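Home Collections Made to Order Stockists News Contact

Trenari leaves seasonal wholesale and opens made-to-order service with the Masanja collection

May 6, 2020
By the Trenari press office

FERHOLM — The womenswear label Trenari announces today that it will stop showing seasonal collections to wholesale buyers and will sell its clothes mainly by individual order. The first collection under the new system is called Masanja and consists of nine styles. Orders are accepted from today on the Trenari website, and first garments are planned to leave the Ferholm workroom in June.

Trenari is known to many viewers from the television design contest in which its founder took part as one of the finalists. In the years after the broadcast the label grew quickly and its dresses were hanging in boutiques in several cities. The growth was welcome, but it also brought a way of working which was never very comfortable for a small company. Buyers were choosing in one season what the customers would see in the next one, and the workroom had to pay for fabric, zippers and lining many months before the first invoice was settled. Pieces which did not sell in the expected time came back to Ferholm, or were marked down so strongly that the label earned nothing on them.

The decision to change was taken already in October, after a long look at the orders of the last several seasons. The events of this spring, with many shops closed, have made the calendar shorter but they did not change the plan.

How the new service works

The customer chooses a style, a colour and a length, and sends her measurements by an online form. A pattern cutter reads every form personally. If something in the numbers looks unusual — a shoulder much wider than the hip, for instance, or an arm measured over a thick sweater — the customer receives an e-mail before any fabric is cut. Cutting begins when the measurements are confirmed by both sides. From this point the garment is finished and sent within 10 working days.

The price includes one alteration in the first three months. The customer sends the garment back with a short note, and the same workroom which sewed it makes the correction. Seam allowances in all Masanja pieces have been made more generous for this reason, and the hems are finished by hand so that they can be let down without visible mark. Postage inside the country is paid by Trenari in both directions.

Before the launch, Trenari sent a questionnaire to the people on its mailing list and received 1716 completed answers. The most frequent complaint was the length of sleeves, followed by the position of the waist seam. Both points have been reconsidered. Sleeves are now offered in long, bracelet and elbow length in every style that has them, and the waist seam of the wrap dress can be moved up or down at the customer's wish.
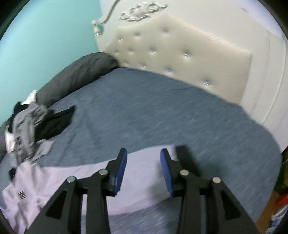
One customer from the trial group wrote to us that she had been sceptical about measuring herself at home and had asked her sister to do it a second time, but that the wrap dress closed properly at the front, which she could not say of any dress bought in a shop in recent years. She added that she would have liked to see more photographs of the colours in daylight. The colour pages have now been extended, and swatches can be ordered by mail at no charge.

The Masanja collection

Masanja continues the line of jersey dresses for which the label first became popular, but the jersey itself is new. It is heavier than the earlier quality and recovers its shape better after sitting. The collection includes two wrap dresses, a straight dress with side pockets, a shirt dress, a tunic, wide trousers, a pencil skirt, a long cardigan and a reversible coat. The colours are ink, moss, brick and a warm grey. Prints are not planned for the first release.

All styles may be worn together, and it is possible to add pieces later in the same dye. Trenari will keep the four colours available for at least two years, so a customer who buys the cardigan this winter can order the matching trousers next winter. In the old wholesale rhythm this was not possible, as every season had to look different from the one before.

Sizes are not printed on the label. The inside label carries the order number and the care instructions, and with the order number the customer can repeat the same garment in other colour without measuring again.

Cooperation with Nundier

The boutique group Nundier, which has been selling Trenari from its early period, will remain the only retail partner. Nundier will not hold stock of the Masanja collection. Its shops will show a sample of each style for trying on, and the staff will be trained to take measurements and to send the order directly to Ferholm. The shop receives a fixed commission for each order, also in the case when the customer first visits the boutique and later orders from home.

The fitting appointments will begin when the shops are able to receive visitors again. Until then Nundier offers video appointments in which a member of staff explains where to place the tape and notes down the results together with the customer.

Remaining garments from earlier wholesale collections will be sold on the Trenari website during this month. Existing orders from other boutiques will be delivered as agreed, and the boutiques concerned have been informed by letter. Repairs of older Trenari clothes are accepted as before.

No job in the workroom is lost through the change. Sewing one garment at a time asks for more hours and more experienced hands than sewing a series, and two positions for sample machinists will be opened later in the year. Applications can be sent already now to the address at the bottom of this page.

About Trenari

Trenari is a womenswear label based in Ferholm, where it designs, cuts and sews all its clothes. It specializes in jersey dresses and coats for everyday use. Nearly all cutting waste from the workroom is passed to local quilting groups and to the textile classes of the evening school.

Swatches, sample loans and high-resolution photographs of the Masanja collection are available to the press on request. Please allow several days for the answer, the office is working with reduced hours at the moment.

Contact: Trenari Press Office, Ferholm | © 2020 Trenari. All rights reserved. | Back to top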